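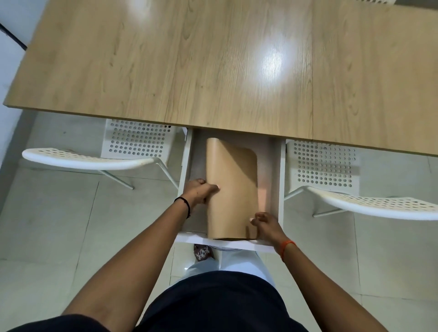 How to line a desk drawer with brown paper

A paper liner keeps pencil marks, glue and crumbs off the base of a drawer, and it can be changed in a few minutes. Kraft paper is stiff enough to stay put without sticking. We use the Kivuma roll, but any plain brown wrapping paper will do.

You will need
Brown paper
Steel ruler and pencil
Scissors
2 small strips of low-tack tape

Step 1. Empty the drawer and wipe the base and corners with a damp cloth. Leave it open for 20 minutes to dry.

Step 2. Measure the inside of the base, front to back and side to side. Take 2 mm off each figure so the paper doesn't ride up the walls.

Step 3. Mark the sheet on the wrong side and cut it. If it came off a tight roll, curl it gently the other way before fitting.

Step 4. Pull the drawer out as far as it will go. Hold the sheet by both sides, feed the back edge in under the tabletop, then lower the front.

Step 5. Smooth from the middle outwards. If a corner lifts, tape it underneath.

Shallow drawers, such as those on the Cakard desk, can take up to two layers. Check that the drawer still closes freely before you put anything back.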